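# About Villedico

Family meals, delivered. Also cooking classes, and a pantry shop if you can find the door (it's on the side, by the bike racks – we know, we need a better sign).

Donal Scanlon started cooking for other people's families the year his second kid was born. Soup, mostly. Then a neighbor asked if she could pay him for a double batch, and her sister wanted one too. By May we had a rented kitchen and a van with no heat. Still have the van.

## What we do

Dinners for two, four or six. Order by noon, we drop off the next afternoon between 3 and 6. Menu changes every week, apart from the chicken and corn chowder, which we took off once and got so many emails that it came back in nine days.

Everything is cooked the morning it goes out. No freezer line. If we run out, we run out, and the website should say so (it's slow to update, call if you're not sure).

Classes are in the evening at the Illham Street kitchen. Knife basics, stocks and soups, bread, one-pot dinners. Kids' class is ages 7 and up, bring an apron, tie back long hair. $59 a seat for adults, kids are less, see the class page. Ten people max per class and we do stick to that.

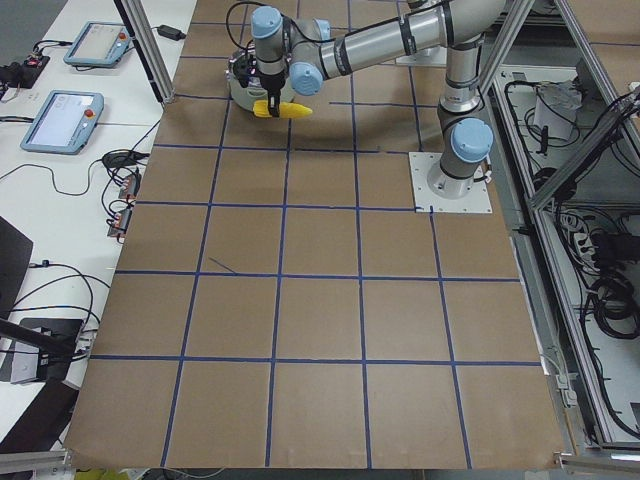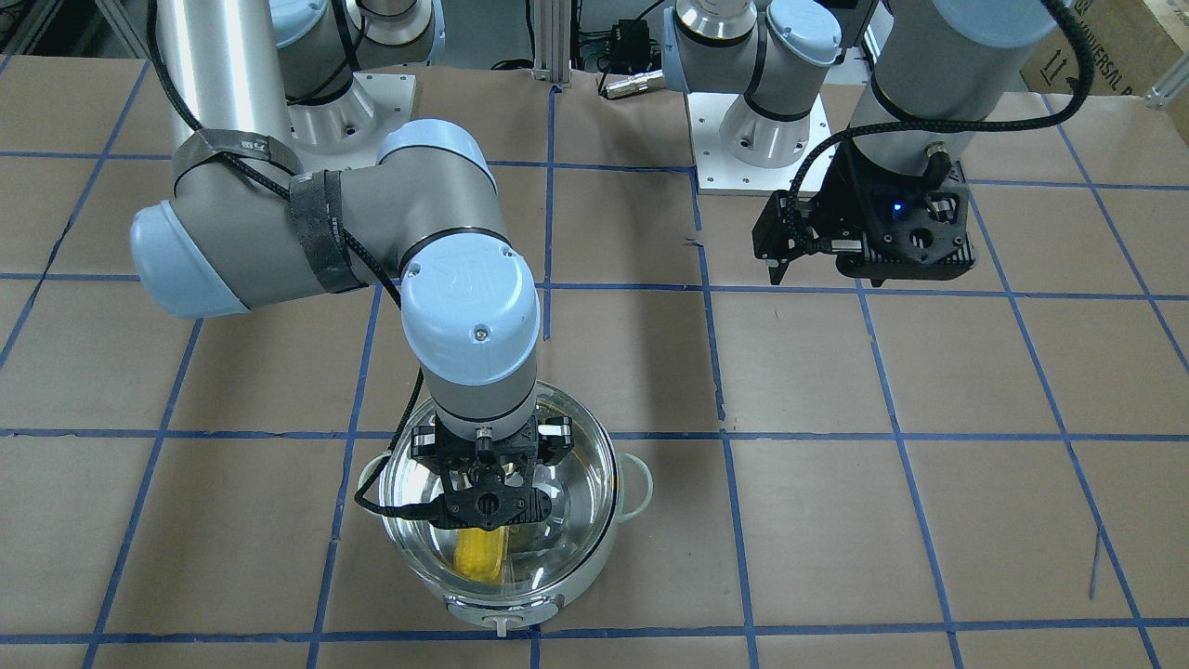
## Where the food comes from

Vegetables from Ó Briain Farm for as much of the year as they can manage. Sweet corn from July until it's done. Potatoes and onions pretty much always. In winter we buy from a wholesaler like everybody else and we're not going to pretend otherwise.

Bread flour is from Nisevance Mill. Their coarse cornmeal is in the shop too, 2 lb bags, good for polenta and for the bottom of a pizza.

Meat and fish are marked on the label with the supplier. Allergens as well. We cook with nuts, dairy, wheat and shellfish in the same room, so if you have a serious allergy please talk to us before you order. We'd rather lose the sale.

## Who's here

Donal runs the kitchen. Five cooks, two drivers, one person on the phones who is also the person on the invoices, so be patient at the end of the month. Everyone gets the same dinner you do, on shift, sitting down. That was a rule from the start and it has stayed.

We're hiring a weekend prep cook. No experience neccessary, but you do have to like mornings.

## Some numbers, because people ask

262 households on a regular weekly order. 2,037 dinners sent out last month, our biggest yet. 100 seats in the spring class schedule, most of them gone.

## Returning containers

Rinse them, stack them, leave them out on delivery day. Lids too please. The lids are what we're always short of. Deposit comes off your next bill automaticly.

## Get in touch

Phone is best before 2. Email gets answered at night. For catering over 30 people give us two weeks – less than that and it'll probably be a no, but ask anyway.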